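Notes from the Driltside lounge: my month of teaching a robot to tidy up
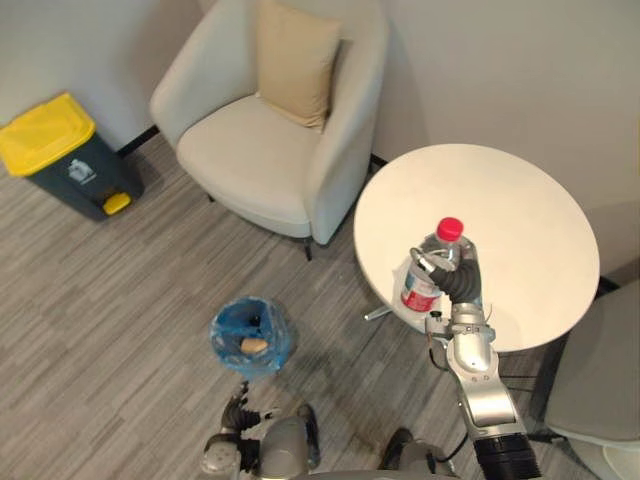 Bottle in hand, over the white table.

So March went by in a blur, and I promised I'd write something up for the newsletter before Rosalía Aranda came looking for me. I spent most of it in the headset, driving the robot through what we've been calling the lounge reset. You clear the table, you put the trash in the blue wastebasket, you leave the chairs alone. My mother could explain it to you in ten seconds. It took me the first two sessions to get through one full run without saying something rude!

The bottle grab is my favorite bit. With clear plastic you have to mind how hard you close the fingers (too much and it crumples, too little and down it goes), and I've settled on coming in high and curling around the upper part. Rosalía likes to go lower. We've agreed to record both ways and let the Ridadora folks tell us which one the training prefers, and yes, there is a coffee riding on it.

What I wasn't ready for is how much your own habits leak in. I kept leaning to see around the table, and on playback you could spot every one of my leans. Then there's the left hand. When I'm busy with the right one I forget I have a left one at all, and it just hangs around near the basket waiting for orders. I'm trying to bring it in sooner so it isn't rushing at the end.

Numbers, for those who asked: I recorded 68 runs and we kept nearly all of them. The 12 that got tossed were mostly me stopping halfway to think, and the review team would much sooner have a slow smooth run than a fast one with a pause in it. Keep that in mind if you're signing up.

Which you should! We need more drivers for the next batch, and every person moves a bit differently, so it really does help. A session is 25 minutes, then you take a proper break, because your shoulders will want one. No experience needed. Rosalía does the intro and she's very patient, even with me.

Sign-up sheet is on the Grurum board by the door. Bring comfy shoes.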